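Plunis opens shared hall to small firms

Plunis has opened its two-level hall to small firms and sole traders, with room for up to 80 people. The doors open at 8 am, and members pay 200 a month.

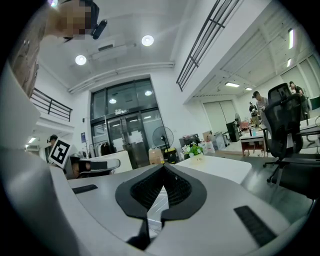

The glazed front of the hall, with the railings of the upper level on both sides.

Members also get a simple snack corner — a toaster oven on a white table, with a baking tray and rack.

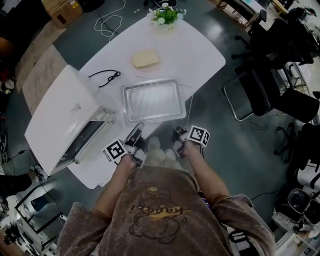 "People asked for toast before they asked for printers," said Oriana Ulloa, who manages the building. Eleven firms have signed up so far, and a second round of places will be offered in April.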